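Expedition Safety Is a Planning Question

Opinion
Ladan Mazandarani
February 7, 2023

Sea kayaking expeditions have grown longer and more ambitious, and the public discussion of them has grown with them. When a party completes a difficult crossing, the coverage dwells on endurance. When a party has to be collected from a beach or towed into harbor, the coverage dwells on cost, and within a few days someone proposes that long coastal journeys be licensed. Both responses pass over the work done before launch, where most of the important decisions are made.

The position set out in this essay is that organizers, clubs and sponsors should require a written passage plan for any unsupported coastal journey of more than 3 nights, and that the plan should be read by an experienced paddler outside the party. No new law is needed. The requirement could be adopted by any body that lends its name, its equipment or its money to an expedition.

The case of the Brundura coast

The Brundura coast offers a useful illustration. The established route is 103 nautical miles, with a long section of cliff in its middle third and very few landings that can be used in a westerly swell. Strong paddlers complete it in seven days. The same paddlers may wait on a single beach for most of a week if the swell does not ease.

In May of last year two parties set out from Standetti within a day of each other. The first carried a plan that named every landing, the swell direction in which each became unusable, and the latest hour at which the party would commit to the cliff section. The second carried good charts and a great deal of experience, and intended to decide matters as they arose. Both met the same weather. The first party turned back to its last landing and lost two days. The second continued, became separated in the dark, and was brought in by a fishing vessel out of Rostami. All of its members were unharmed, for which their families and the crew of that vessel may be thankful.

It would be unfair to conclude that the second party was reckless. Its members were qualified and well equipped, and several had more sea miles than anyone in the first. Their difficulty was that a decision best made at a kitchen table was left to be made by tired people in a rising sea.

Objections

Three objections are commonly raised. The first is that written plans encourage rigidity. This misunderstands their purpose. A sound plan records the conditions under which it will be abandoned, and a party that has agreed on those conditions in advance will find it easier to stop. Pride and group loyalty carry less weight against a line that every member has signed.

The second objection is that outside review invites liability. Clubs are right to take advice on this point. In our experience, however, the reviewer's role can be stated plainly on the form itself: the reviewer comments, the leader decides, and the leader remains responsible. The Brillance Paddling Association has used such wording for several seasons, and its members have raised no serious complaint.

The third objection deserves the most respect. Many paddlers go to sea in order to be free of forms, and they fear that one page will become twenty. The answer is to fix the length of the plan at the outset. Two pages are sufficient for most coasts. If a landing cannot be described in a line, it is probably not understood well enough to be relied upon.
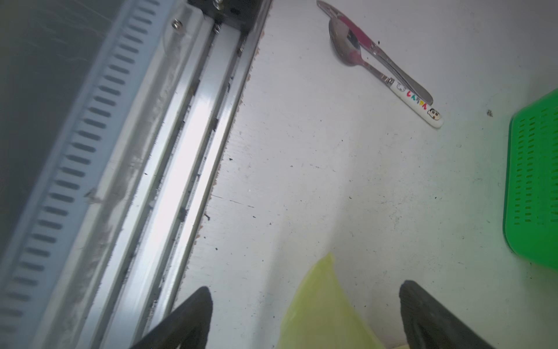 What sponsors can do

Sponsors hold more influence than they generally use. A firm that supplies boats or drysuits will often ask for photographs, daily posts and a finishing date, and will ask for nothing about turning back. The finishing date is the most harmful of these. It places a commercial promise in the cockpit beside the paddler, and it is felt most strongly on the day when it should be ignored.

A better agreement would state that payment does not depend on completion, and that a delay for weather will be treated as ordinary. It would ask to see the passage plan and the reviewer's comments before departure. It would also permit the party to fall silent online, leaving position reports to the shore contact named in the plan.

Clubs, for their part, should offer newer leaders the chance to read the plans of earlier journeys, including those that ended short of their destination. Such documents are now scattered among private files and are often lost when a leader retires from the sport. A modest shared archive, open to members, would cost little. The Brillance association has agreed to begin one with the papers from the Brundura route, and other clubs are invited to contribute theirs before the spring season opens.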